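**To:** Trevor Hiebert, Steinbach Fund
**From:** Everaldo Brandão, Covari bench, Grevurham
**Re:** Drullis, progress for October

Trevor,

You asked for fewer adjectives this time and more about where the money goes. It goes mostly on people moving a robot arm very slowly inside old computers.

## Where we are

Drullis is meant to learn how to take a desktop PC apart for parts without wrecking the parts. To learn that, it needs examples, and every example is a person guiding the arm through one job from start to finish. Our target for the grant period is 4000 usable examples. We kept 115 from October. I'm aware of how those two figures look side by side, and so is everyone here.

The low figure is partly our own doing. We threw out the September method, in which each person did the job however they liked, and wrote a proper set of tasks. There are now 6, from unplugging a data cable to lifting out a drive. Memory modules have their own task and their own temper.

Most of the learning leans on the wrist camera, which sees what the fingers are about to touch and a good deal else besides. 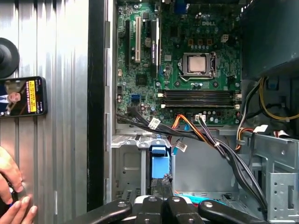
Maribel thinks we should stop recording memory modules altogether until the cable tasks are solid, on the grounds that a policy which can't unplug a cable has no business near a latch. I've half agreed. Memory drops to one session a week, on Wednesday, and cables get the rest.

## What slowed us down

**Cables.** A cable never lies the same way twice. This is good for the variety of the data and bad for everyone's mood. We used to tidy the wiring between takes, until we noticed the model had learnt to expect tidy wiring. The rule now is that the case is left as the last person left it.

**Blocked views.** When the fingers close in on a connector they tend to cover it, so at the moment of most interest the wrist camera is chiefly a record of our own hardware. The fixed camera helps with position but can't settle whether a plug is properly gripped. We have started asking people to pause before closing, which costs time and has improved the labels more than anything else we tried.
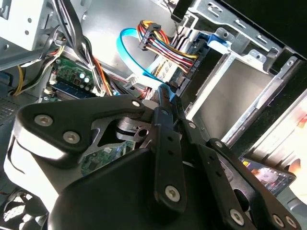 *Do failed attempts count towards the target?*

Only if the person recovers and finishes the job. A fumble followed by a good second try is worth keeping, and we tag it as such. A fumble followed by swearing goes in a separate folder, which is large.

**Labelling.** Each take is marked by hand at the approach, the grip and the release. It's dull work, and two people will differ over when a grip begins. We've written a page on this. It's a bad page and I'm rewriting it.

## Bench layout

The layout is now fixed: computer on its side with the panel off, parts fixture to the left of it, arm coming in over the drive end. We'd been shifting things to suit whoever was on shift, and the fixed-camera footage from those weeks is hard to use with anything else. 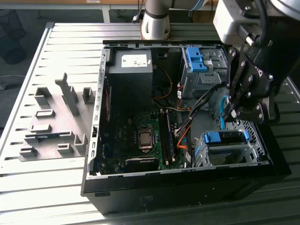
*Open tower and parts fixture on the bench, gripper over the drive end.*

## Next month

- Reach 90 kept cable examples before anyone touches a new task.
- Finish the labelling page, with pictures this time.
- Find more makes of case. The model is getting to know one layout rather too well — it would do splendidly in a world with a single computer in it.
- Train a first policy on the cable data alone. I expect it to be poor, and I'd like to find out how.

Spending is on budget apart from replacement fingertips, which I'll itemise separately. I'm not asking for more money in this report. I may ask in the next one.

Everaldo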